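Teniment 公開日 見学報告：家庭内の片付けはどこまで機械に任せられるか

2023年8月20日、JomvilleにあるTenimentの公開日に参加した。同社は家事と小規模店舗の作業を対象に、把持と片付けの制御ソフトウェア「Ollatent」を開発している。見学は入替制で、1回の定員は最大40人。筆者の回は午前の部で、説明担当は評価チームのShabnam Ansari氏、実演の進行はHosoda氏であった。

見学の目的は、食卓の片付けと店舗での棚戻しについて、人手なしで完了する範囲を確認することにあった。走行性能や音声対話は対象外とした。

1. 説明の要点

Ansari氏の説明は座学から始まった。Ollatentは人が手持ちグリッパで行った作業の記録を学習に使う。食卓の片付けについては2,600件の記録があり、5月までの分で学習を終えた版が今回の評価対象である。評価は596回の試行で行い、1回の制限時間は90秒。時間内に指定の物をすべて指定の場所へ移せた場合だけを成功とし、部分点はつけない。

成功率は課題ごとに口頭で示されたが、配布資料には載っていなかった。本報告では数値の引用を避け、課題間の順序だけを記す。高い順に、硬い容器の直立物、横倒しの容器、布、薄い袋である。最初の二つの差は小さく、布から先で大きく落ちるという。

2. 食卓の片付け課題

作業対象は、普通の居間に置かれた卓である。赤いクロスを掛けたままで、滑り止めや目印の類は見当たらない。卓上には倒れた紙コップ、丸まったポリ袋、布が混在し、奥には取っ手の高い黒い急須がある。脇の床に黒いバケツが口を開けている。片付け先としては条件のよい形で、開口が広く、位置決めの誤差をかなり吸収できる。
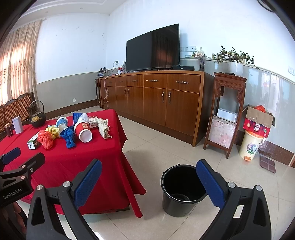
3. 薄い袋の把持

袋が難しい理由について、Ansari氏は三点を挙げた。第一に、半透明の袋は奥行きの推定値が不安定になる。第二に、指が閉じる過程で袋が逃げ、閉じ終わりの開度からは把持の成否を判定できない。第三に、袋とクロスを一緒に挟む。

三番目は現場で見ると納得しやすい。掛けただけのクロスには皺と折り目があり、指先を卓面まで下ろせば布をつまむ余地がいくらでもある。人は指先の感触でこれを避けている。Ollatentの現行版は指の開度とカメラ映像だけを入力としており、接触力は使っていない。クロスごと引けば卓上の物がまとめて動くため、影響は袋一つの失敗にとどまらない。

対策として、下ろす高さに下限を設ける方式と、袋の盛り上がった部分だけを狙う方式を比較中とのことであった。前者は平たく潰れた袋を取り残す。後者は盛り上がりのない袋で候補が出ず、動作が止まる。止まった場合は人を呼ぶ仕様になっている。

4. 残す物と捨てる物

片付けには把持のほかに選別がある。紙コップと袋は捨て、急須や缶は残す。この判断は物の種類だけでは決まらない。紙コップでも飲みかけなら残すべきであるし、結んだ布は洗濯物とも中身を包んだものとも取れる。

Ollatentは選別を自分では行わず、開始前に利用者が残す物を指定する。指定がなければ、直立している容器には触れない。Hosoda氏によれば、初期の版では急須の取っ手を把持候補として高く評価し、繰り返し持ち上げようとした。細く、孤立し、高い位置にあるという条件が揃うためで、現在は除外規則で抑えている。学習で解決したわけではない、と同氏は明言した。

筆者は、除外規則の数が家ごとに増えるのではないかと質問した。回答は「増える」であった。規則の登録は利用者側の作業となり、手間の見積りはまだ出していないという。

5. 布と横倒しの容器

物が少ない卓でも課題は残る。中ほどがすぼまった小さな布は、すぼまった部分を挟めば持ち上がるが、端を挟むと広がって垂れ、置くときに縁へ掛かる。どこを挟むかで後工程の難度が変わる例である。

横倒しになった碗形の容器は、縁が立っているので一方の指を内側に入れて挟める。ただし丸い胴は押せば転がる。接近方向を縁に対して直角に取れるかどうかが分かれ目になり、狭い卓では姿勢の取り直しが必要になる。Ansari氏の言う「横倒しは直立とあまり差がない」という説明は、周囲に空きがある場合に限って受け取るべきと考える。

指を大きく開いた状態での幅も確認しておきたい点である。赤いクロスの卓のように広い面なら問題はないが、物が寄っている場所では、開いた指が隣の物に先に当たる。

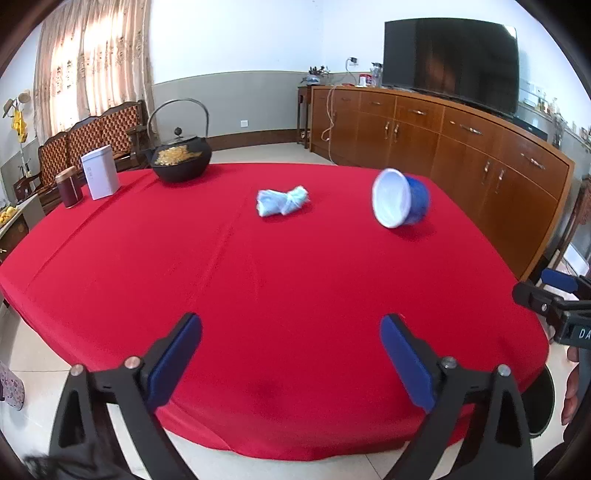 6. 店舗作業の区画

別棟には棚戻しの区画がある。こちらは箱物に限定した課題で、据え付けのアームが台車から棚へ箱を移す。箱の寸法は事前に登録されており、向きが揃っていれば動作は安定していた。筆者の見た範囲で落下はなかったが、速度は人の店員より明らかに遅い。

途中、Hosoda氏が箱を一つ斜めに置き直した。アームは一度つかみ損ね、二度目で持ち上げたものの、棚の手前で向きを直せずに停止した。復旧は人が箱を取り除いて再開ボタンを押す手順で、停止から再開までの時間は計測していないとのことであった。夜間の無人運用を考える事業者には、この時間のほうが成功率より重要になる。

家庭と店舗のどちらを先に製品化するかという参加者の質問に対しては、店舗との回答であった。対象物を登録できること、床と棚の高さが一定であること、苦情の窓口が一つで済むことが根拠として示された。

7. 質疑の記録

・液体の入った容器は扱うか。
扱わない。重心の変化を見ていない。

・作業記録を取る人によって動作の癖が出るか。
出る。特に接近の速さに差があり、学習前に速度を揃える処理を入れている。

・クロスの色や柄は影響するか。
色より皺の影響が大きい。深い皺の影を物体の縁と誤ることがある。無地の布でも起こる。

・家族が横で食事をしている状態で動かせるか。
現行版では不可。人の手が作業領域に入った時点で停止する。

・バケツが動かされた場合は。
開始時に位置を検出し、作業中は更新しない。途中で動かすと床に落とす。

8. 所見

硬い容器を一つずつ運ぶ作業については、制限時間内に終える見込みが立っている。ただし食卓の片付けという単位で見た場合、袋と布が混じる時点で人の補助が前提になる。評価で部分点をつけない方針は妥当であり、他社の公表値と比べる際には採点方法の違いに注意を要する。

家庭向けで次に確認したいのは、開始前の指定と除外規則の登録に要する時間である。紙コップをいくつか捨てる作業は人手なら短時間で済むので、登録の手間がそれを上回れば導入の理由がない。店舗向けでは、停止後の復旧時間と、未登録の箱が混入したときの挙動が未確認である。

接触力の入力を加えた版は社内で試験中と聞いたが、今回は公開されなかった。次回の公開日の日程は未定。評価条件の文書はAnsari氏から後日送付を受ける予定で、試行ごとの物の配置が記載されていれば、課題間の順序をあらためて検討する。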